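Flotosau twin-arm cell: rail care

We love how little fuss this cell needs! Both arms ride on one long linear rail at the front, so most of the looking after happens in one spot. Wipe the rail with a dry cloth, then grease it every 200 hours (Proker light grease is lovely stuff). Check the cable ties at 400 hours and leave enough slack for the wrist to turn. Spare gripper fingers are part 2579.

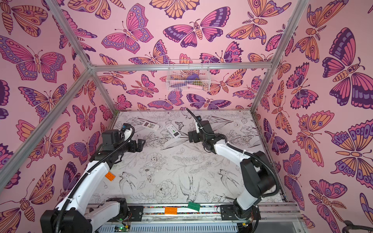
Carvalho wrote in to ask for a grease reminder on the start-up screen, and it comes with the August update.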